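4.2 Kitchen chores: what the success rate leaves out

Claims that household manipulation is close to solved tend to rest on short tasks with generous scoring. We chose heating food in a microwave because it looks trivial on paper and because most of the recent literature, the Skotik and Uzor reports included, treats it as a warm-up. It contains a door that must be pulled along an arc, a dish that must stay level, and a dial that gives little feedback to a soft fingertip. Demonstrations were collected with a hand-held two-finger gripper, so the motions we train on are those of a person working under the same mechanical limits as the robot.

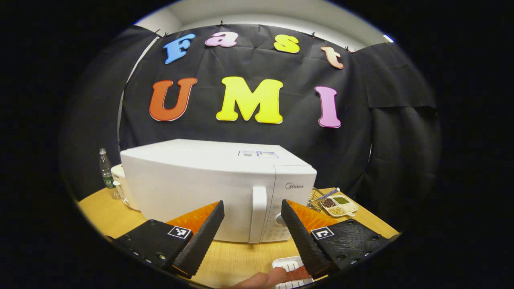

Figure 3. Microwave task, view from the hand-held gripper with the oven door closed.

The training set for this task holds 3678 demonstrations. We held out 53 starting layouts and ran one trial on each. The policy completed 41 of them under the scoring rule used at Prerkbridge, which counts a trial as a success once the food is in the cavity. We are not persuaded that this rule measures the chore. A person who puts a plate in the oven and walks away with the door open has not heated anything. Door closing and dial setting were scored separately, and both were weaker than placement – the dial badly so.
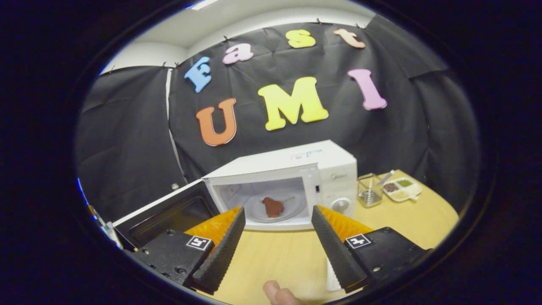 One reviewer of an earlier draft objected that we were holding the robot to a standard no benchmark asks for, and that partial completion is still useful to someone with limited reach. We accept the second point. A machine that loads an oven for a person who can then turn the dial may be worth having. It should be reported as that, and the word "autonomous" should be kept out of the abstract.

A harder question is how far any of these numbers travel. Our layouts vary the position of the dish and the oven but keep the same table and the same appliances. The Dernstead group reports steady gains up to some 2000 demonstrations and little after that, again with a single oven. 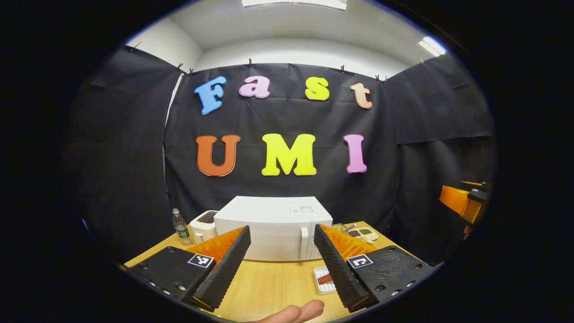 We suspect that both curves flatten because the data run out of variety well before they run out of volume. More hours at one table will not settle the matter. Until the same policy is tried on doors with other hinges and panels with buttons in place of a dial, we would treat any claim of kitchen readiness, ours among them, as untested.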